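Vinddale Play Library Adds Toy Kitchen Sets

Vinddale Play Library will lend toy kitchen sets to families starting Saturday. Loans last 3 weeks.

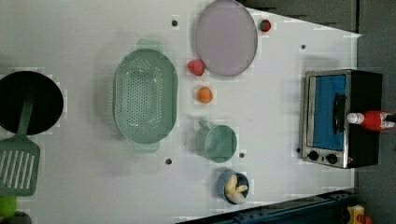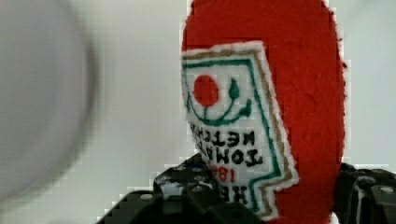
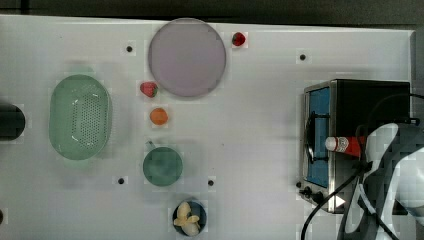
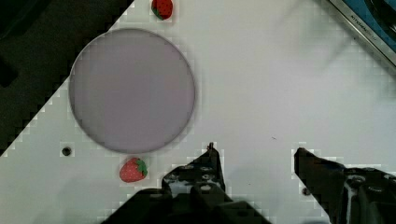

The library holds almost 3,000 toys, and kitchen play is its most requested theme. "Parents kept asking for it," said director Radwa Lamrani. Children can serve the strawberries on the lavender plate or play cafe with the rest. Each family may borrow 2 sets.

Contact: Traian Oprea, Vinddale Play Library | Back to top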